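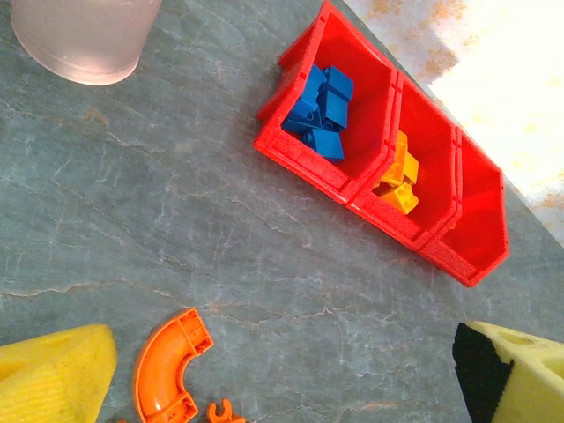

Sorting helper wanted for the Bollbridge brick library (part-time, paid)

We are looking for a patient, cheerful person with a good eye for colour to join us at the Bollbridge brick library, where we lend out building bricks to families, schools, care homes and anybody else who fancies an afternoon of making things. The post is for 12 hours a week, starting in January, and it would suit someone who likes quiet, fiddly work and doesn't mind stopping every ten minutes to admire a spaceship.

A little about us first, as people do ask. The library began in Cuiping Qin's spare room in Fivcombe, when her two boys grew out of their bricks and she couldn't bear to see them go to the tip. She lent a tub to a neighbour, the neighbour told her sister, and before long there were tubs on the stairs and a queue at the door on Saturday mornings (her husband was very good about it, on the whole). We moved to Bollbridge four years ago, into the old wool shop on Palacios Row, and we now have 40 lending boxes going out and coming back, plus a great many loose bricks that haven't found a box yet. Those loose bricks are where you come in!

What the job is

Most of your time will be spent sorting. Boxes come back to us in every state you can think of. Some families return them beautifully arranged, with a note. Others hand over a carrier bag with everything in it, including half a biscuit, and that's fine too, we would much rather they had a lovely time and brought it back in a muddle than worried about it. Your task is to take what comes in and get it ready for the next borrower.

We sort by colour first and by size second. Cuiping has tried it the other way round and will happily tell you at length why she went back. Each colour gets its own bin at the table, blue with blue, yellow with yellow and so on, and when a bin is getting full it is tipped into the matching drawer along the back wall. You'd be surprised how many shades of grey there are, and there is a long-running disagreement here over whether the dark one is really a brown. You will be expected to take a side.

Besides the sorting, you would be:

- checking bricks for cracks, chewed corners and anything sticky
- pulling apart the ones that have been pushed together very firmly (we have a tool for this, please don't use your teeth)
- washing bricks in the big sink and laying them out on towels to dry
- making up lending boxes, each with 100 bricks in a good mixture of colours and sizes
- putting the odd pieces, the wheels and windows and little doors, into the treasure drawer
- greeting borrowers at the counter when Yuzhen is busy with the computer
- keeping the tables clear and the floor swept, as a stray brick under a bare foot is a dreadful thing and we do have a lot of toddlers in socks

On the first afternoon of each month we take a few boxes over to the residents' lounge at Cliltitz House, and we'd love you to come along. Several of the residents are far better builders than we are. One gentleman has been working on the same railway viaduct since the spring and will not be hurried. You would help to carry the boxes in, sit and build with whoever would like company, and have a cup of tea and something from the trolley.

Who we'd like to hear from

You don't need any qualifications at all. We would like someone who is careful with their hands and kind with people, who can tell blue from purple in the sort of gloomy light we get on a winter afternoon, and who can settle to a repetitive task without getting cross. If you are the sort of person who straightens the spoons in other people's cutlery drawers, please do apply. If you're not, but you'd like to be, apply anyway.

You'll need to be able to lift a full lending box on to a shelf at waist height. They're not terribly heavy but there are a lot of them on a busy day. Much of the sorting is done sitting down and we can change the height of the chairs, and the shop is all on one level with a ramp at the front door. If there is something that would make the work easier for you, say so in your letter and we'll see what can be arranged.

If you are colour-blind and reading this with a sinking heart, please get in touch all the same. There is plenty of work in the size-sorting, the washing and the box-making, and we have shared things out before to suit the people we had. We had a young man on the size table for two years who was quicker than any of us.

Experience of working with children would be helpful, and so would a second language, as we have families coming in who speak Mandarin, Polish and Portuguese at home. Yuzhen looks after our Mandarin-speaking borrowers at the moment and would be glad of a hand with the others. Neither of these is a must.

Hours and pay

The hours are spread over three afternoons, from 1 pm until 5 pm. We can be a bit flexible about which afternoons, though we do need somebody here after school finishes, when it all gets rather lively. We close for two weeks over the summer and again at Christmas, and you'll be paid for both.

Pay is at the real living wage, reviewed every year. You'll have proper holiday, a pension if you'd like to join it, and as much tea as you can drink. Staff may borrow any box free of charge for as long as they like, with the one exception of the castle, which has a waiting list and we have to be fair.

There is a trial month for both sides. At the end of it Cuiping will sit down with you and have a chat about how you've found it and whether you'd like to stay. We lost a very nice person once who had been too polite to mention that the washing water made her hands sore, and we'd have bought her gloves in a heartbeat, so do please speak up.

A typical afternoon

You'd arrive just before one, hang up your coat and have a look at the returns shelf to see what has come in. Yuzhen will have put a slip in each box saying who had it and whether anything was reported missing. You choose a box, carry it to a table, tip a little of it out (never the whole lot, it only rolls off) and start picking out one colour. Some of us like the radio on while we do it. By three or so you'll have a few boxes done and the kettle will be on, and then the schools come out and the door doesn't stop until nearly closing. The last half hour is for putting the bins straight, running the broom round and writing up anything we're short of. It is nearly always the flat white pieces.

How to apply

Please write us a letter or an email telling us a little about yourself and why you think you'd enjoy the job. A page is plenty. We don't use an application form and we don't need a CV unless you'd like to send one. It would be nice to know what you like making, whether that's bricks, cakes, jumpers, model boats or a good mess in the shed.

Send it to Yuzhen Hou at the Bollbridge brick library, Palacios Row, Bollbridge, or drop it in at the counter any afternoon we're open. We need to have all letters by the end of November. Everybody who writes will get a reply, though it may take us a week or two if there are a lot of you.

We'll invite a handful of people in for a visit, and it will be very informal. You'll have a look round, meet whoever is in, and spend 40 minutes or so at the sorting table so that you can see whether it drives you up the wall. We pay bus fares for the visit, just keep hold of your ticket. You are welcome to bring someone with you if you'd feel happier that way.

If you'd like a word about the job before you write, ring the shop after 2 pm and ask for Cuiping. Let it ring, please, she may be at the sink.

Contact us | © Bollbridge Brick Library, Palacios Row, Bollbridge | Back to top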